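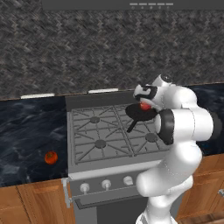 Opinion > Technology > Columns
Print this page | E-mail this article

My mother's rule was that you don't praise a cook until you've seen the pan go back on the burner. I thought of her at the Endbridge open day, where I spent a good part of a cold morning in front of a big screen, watching a simulated robot do chores in a simulated kitchen. It's a handsome kitchen, I'll give them that. The counters are navy blue marble, the cabinets are a warm orange-brown wood, and there's a gas range nicer than any I've ever owned. The robot had a black frying pan in its grip, tilted a little, up over the back of the cooktop, with one small red tomato riding inside. A second tomato sat over on the left counter. I was fonder of that one than I should admit. I wanted it to have its turn.

I had driven over from Tultuscombe expecting hardware. The flyer said "robots at work," and I pictured the kind of thing where you stand behind a rope and something heavy swings past. There was one real arm, as it happens, in the lobby, switched off, with a sign asking us not to lean on it. Everything else was on screens. The software is called Vik, and the kitchen it practices in is called Uvow, and if there's a story behind either name I didn't catch it.

Now, a lot of people on my tour were let down by this. I heard the word "cartoon" more than once, and one man in a very good coat went back out to his car before we got to the second room. I understand him! You give up a day off, you want to hear a motor. But I've come around to thinking the screens were the best part of the visit, and I'd like to make the case for them.

The young woman running our demonstration told us Vik had gone through 1,894 practice runs of the pan task before they opened the doors to us, and that 1,385 of them had counted as successes. She said both numbers out loud, without being asked, and then she put them up on the wall. I did the arithmetic on the back of my parking stub and it came to a bit over 73 percent. In a real kitchen that's an awful lot of dropped pans and a fair number of tomatoes under the stove. In a computer it costs some electricity and you press a button and start again.

That seems to me a very decent way to learn something. I learned to drive a stick shift in my uncle's truck, on a hill, with traffic behind me, and the truck never forgave either of us. If I could have stalled in a pretend truck first I'd have jumped at it.

Where I part ways with the Endbridge people is the talk that came after. We sat on folding chairs for a presentation, 16 slides long, and by the sixth or so we had left the pan behind and were hearing about older folks living on their own and how they would soon have help with supper. Soon! I'm close enough to being older folks that my ears went up. Nothing I saw that morning was cooking. Moving a pan is a fine thing to be able to do, and I don't sneeze at it, but supper is mostly the other stuff — noticing the onions are going too fast, remembering that your sister won't eat peppers, wiping up the oil before someone slides on it.

A pretend kitchen is also awfully well behaved. There was no mail on the counter. I saw no dish towel hung too close to the burners, no cat. Mine has a drawer that won't open unless you lift it first, and I've lived with it so long I do it in my sleep. I asked whether anyone had put a bad drawer in Uvow, and the answer was a polite "not yet," which I took as a no.

So my advice, for what a columnist's advice is worth, is to show more of the first half and less of the second. Put the screen in the lobby. Let people watch the misses as well as the hits, because we only got to see 6 runs and I'd have stayed for twenty. I trust a machine more once I've seen it fumble and try again, and I suspect the man in the good coat would have too, if he'd hung around for it. Save the promises about supper for the year you can serve some.

They're opening up again in April, and I've already told my neighbor I'll drive. She wants to know if there's lunch. There are cookies and a coffee urn, and you should get to the coffee early.

Filed under: Columns, Robots & Gadgets, Out and About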